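Home | Guides | Open days | Contact

Section 3: Running the bottle table for visitors
By Frøydis Tangen, November

I wrote this after our open day at Skallholm, so it's the short version for whoever has the table next. I'm assuming you've done the Flinico start-up already.

1. Clear a gap between the arm and the front row – I like 2 metres.
2. Set the grip to soft. Metal bottles dent, and visitors notice!
3. Close the fingers low on the body, then stop and let people look before you carry on.

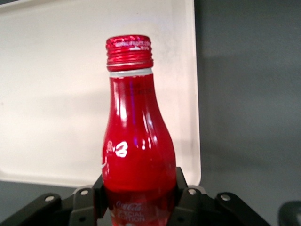 4. Talk while the arm is still. I tried chatting over a moving arm and lost my place (and my audience).

Note: keep each run short. Children at the front will ask for another go anyway.
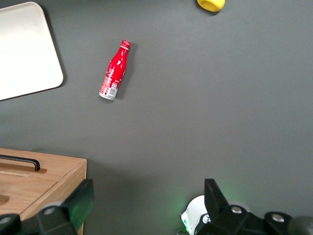 5. Work out your pick-up angle before you press start. An upright bottle is easy, but try one on its side as well, lying at a slant with the neck pointing away from the arm, and turn the wrist to suit. People love this bit.

Caution: hands off the table whenever the arm has power. Press pause first, every time.

Comments

Engebretsen: Does soft grip work with glass?
Frøydis: Haven't tried it, sorry!
Ploketti workshop: Step 4 saved us this morning, thanks.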